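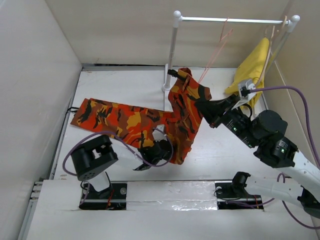 Fig. 11. Trousers task in progress, both grippers on the garment.

Section 3: Hanging trousers with the Zolura two-arm kit
Plandley independent set-up notes, revised 8/19/24

Zolura's quick-start sheet gives trousers one paragraph and calls them "as simple as shirts". We did not find that. Work through shirts first, then come back to this section.

Before you start
You need the enclosed table, the rack, two hangers and firmware 108 or later. The sheet says any firmware will do. Ours refused to load the trousers routine until we updated.

1. Stand the rack at the back of the table with its foot flat. Push the rail and check that it doesn't rock.
2. Put at least one empty hanger on the rail. A garment can stay on the other if it hangs clear.
3. Lay the trousers across the middle of the table, one leg out flat to the left.
4. Run both arms to the home position, then choose Lirent mode from the task menu.
5. Start at low speed. The right arm should take the waistband and lift it towards the rack.
6. Let the left arm take hold lower down, near the crotch. Pause here and look at both grips before you press Continue.

CAUTION: Keep hands outside the walls while either arm is powered. Pausing holds the motors in place — it does not switch them off. Use the main switch before you reach in.

CAUTION: Each gripper cable needs enough slack to follow its arm. Check for snags at full reach, and stop if a cable pulls tight.

Note: Bunching at the waist is common at step 6. The sales page says the software "sees through" creases. We would treat that as a hope. If the cloth is badly twisted, stop, power down and lay it out again.

Note: Patterned cloth is said to make no difference. Zolura publishes no figures for this, so try your own clothes before relying on it.

7. If the grips look sound, press Continue and stay by the switch until the arms are home again.

Error 176 (grip lost)
The manual advises a full recalibration. Try clearing the error and repeating step 3 first. For the older Ambrose grippers, see Section 8.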